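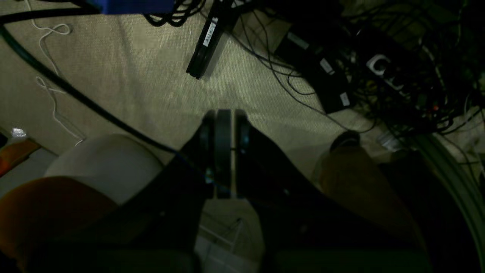 Beige carpet, black cables, gripper pointing down

barkport-nails
Nail varnish wear diary, version 2
Last updated 2023-09-15

What's in the folder

I paint my nails a lot, and I got fed up with never remembering which varnish chipped on me by lunchtime and which one was still going a week later. So I started writing it down, first in a notebook and then in a spreadsheet, and the spreadsheet got out of hand. It's now 1419 rows, one row per nail (not per manicure, more on that below), and I've tidied it up enough that other people can use it. The name comes from Barkport, where I was living when I began it. I've since moved to Mitthorpe but couldn't be bothered renaming everything.

The main file is wear.csv. There's also bottles.csv, which lists the varnishes, base coats and top coats with whatever I could read off the label, and notes.txt, which is me grumbling. You can ignore notes.txt, although a few of the odd rows make more sense if you've read it.

Columns in wear.csv

bottle_id: matches the first column of bottles.csv
base: which base coat, or "none"
top: which top coat, or "none"
coats: how many coats of colour, not counting base and top
finger: L1 to L5 and R1 to R5, thumbs are 1
days_chip: whole days until the first chip I could see without squinting
removed: y if I took it off before it chipped at all

That's 7 columns and I've resisted adding any more. I did have one for shade at one point, but my idea of "dusty pink" changed every month and it was useless, so colour lives in bottles.csv now, in the words on the bottle.

Why one row per nail? My right thumb chips before anything else, every single time, and if you average it in with the rest you lose the most interesting bit. I didn't always paint all ten, either. Sometimes I tried one base on the left hand and another on the right, and sometimes I got called to the phone and gave up after the left hand. So please don't divide by ten and expect a whole number!

Which products

Mostly Vincze, as they're cheap and the brush is the right width for my nails. The base coats are nearly all Isen, the ordinary one and the ridge-filling one. Anything I couldn't identify (worn-off labels, a bottle from a swap bag) is down as "unknown" with a number after it. Nobody sent me anything for free. No gels in here at all, I don't own a lamp and I don't get on with the soaking off.

Things to watch out for

Some 500 of the rows come from the notebook days, and those are rougher. I only checked my nails in the evening back then, so a chip at breakfast and a chip at teatime look the same. They have an "nb" at the start of the bottle_id so you can drop them if you like.

August is a mess. I was stripping wallpaper for most of it and everything chipped on day one. I've left it in.

Where removed is y, days_chip is the day I took it off, so treat it as "at least this long". I forgot about this myself in version 1 and made my favourite top coat look terrible, when all that had happened was I'd fancied a change of colour.

It's one person's hands. I wash up without gloves, I use hand cream at night and my nails are on the bendy side. Yours will do something different.

What changed in version 2

Fixed the removed business above
Took out duplicate rows where I'd pasted the same weekend in twice
Left and right were swapped on a few early manicures, now put right
Blank base coats now say "none" if I was sure, and stay blank if I wasn't

Using it

Do what you like with it, just mention barkport-nails somewhere if you put anything up in public. If you make a chart I'd love to see it, particularly if it's about thumbs. Corrections to bottles.csv are very welcome too, I copied a lot of those labels out in bad light and there are bound to be spelling mistakes.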